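Section 7. Comparing Finger Sets with the Wrist Camera

This section covers how to mount two finger sets on a Gancombe arm, run the same grasps with each, and record the results so the sets can be compared. It assumes the arm is already bolted down, the Vendon controller is powered and homed, and the wrist camera shows a live picture on the operator screen. If the camera picture is missing or upside down, go back to Section 4 before continuing.

What you need

Finger set A (Lotetti straight fingers, supplied)
Finger set B (Carrasco curved fingers, optional kit)
2 mm hex key
Lint-free cloth
Test objects of your choice, including at least one with clear walls and one with a glossy finish
A copy of the results sheet from the back of this manual

CAUTION: Press the stop button and wait for the amber light before putting your hands near the gripper. The jaws can close without warning if a queued command is still in the controller.

7.1 Mounting a finger set

1. Open the jaws fully from the Gripper page.

2. Press the stop button.

3. Loosen the two screws at the base of each finger and slide the old finger straight out. Do not twist it.

4. Wipe the mounting slot with the cloth.

5. Slide the new finger in until it stops. The flat faces must point toward each other.

6. Tighten the screws by hand, then give each a quarter turn with the hex key.

7. Release the stop button and run Home Gripper. The jaws close once, open once, and the controller saves the new zero point.

NOTE: Home Gripper must be run every time the fingers are changed, even if you are putting the same set back on. Without it, the width shown on screen will be wrong.

7.2 Checking the camera view

The wrist camera sees the fingers and whatever is between them. Before running a test, move the arm to the pre-grasp position and look at the live picture. Both fingertips should be visible, with the gap between them clear. If only one tip shows, the camera bracket has shifted. Loosen the bracket screw, center the view, and tighten it again.

Next, place the first test object and lower the arm until the fingers are on either side of it. Stop before they touch.
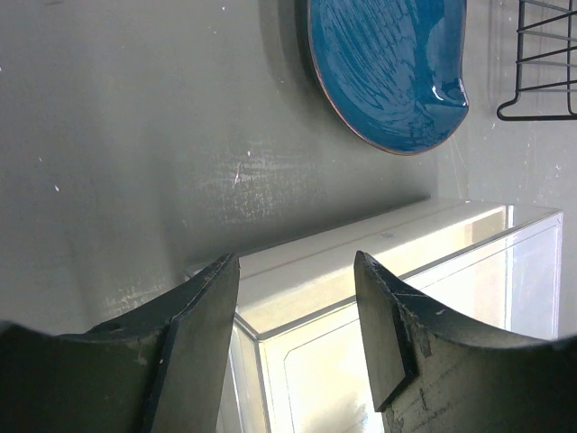 Figure 7-2. Wrist camera view with the fingers straddling a clear acrylic box. The fingers are worn but usable for testing.

Clear objects are harder to judge on screen than solid ones. Strong light passes through the walls and the edges can fade into the background. Use the top surface to line up the grasp if it is frosted or colored. Glossy objects, such as a glazed plate, can show a bright highlight that moves as the arm moves. If the highlight hides an edge you need, turn the room light down or rotate the object.

Scuffs, dust and small nicks on the fingers do not stop a test, but they should be written down. Wipe off loose dust first. Replace a finger if it is cracked or bent, or if the two tips no longer meet when the jaws are closed.

7.3 Running the comparison

1. Enter the finger set name on the results sheet.

2. Set grip force to 16 N and speed to Low.

3. Mark the object's position on the table with tape.

4. Run Close, Lift, Hold, Lower, Open as single commands. The hold time is set on the Sequence page; leave it at 4 seconds.

5. Write down the result as Held, Slipped or Missed.

6. Return the object to the tape mark and repeat until you have 7 results for that object.

7. Change to the next object. When all objects are done, change the finger set as described in 7.1 and start again from step 1.

Keep the force, speed and lighting the same for both sets. If you have to change one of them partway through, start that object over.

CAUTION: Do not raise the grip force to stop a thin-walled box from slipping. The walls can crack under side load. Record the slip and move on.

7.4 Reading the results

A Missed result usually means the arm was out of line or the object was off its mark. Check both before blaming the fingers. A Slipped result counts against the finger set only if both tips were touching the object when the lift began. Save the camera clip for any slip you are unsure of, using the Keep Clip button, and enter the clip number in the last column.

If the two sets score the same on an object, repeat that object at the next speed setting. Results taken at different speeds go on separate sheets.

Replacement fingers and screws are listed in Section 16.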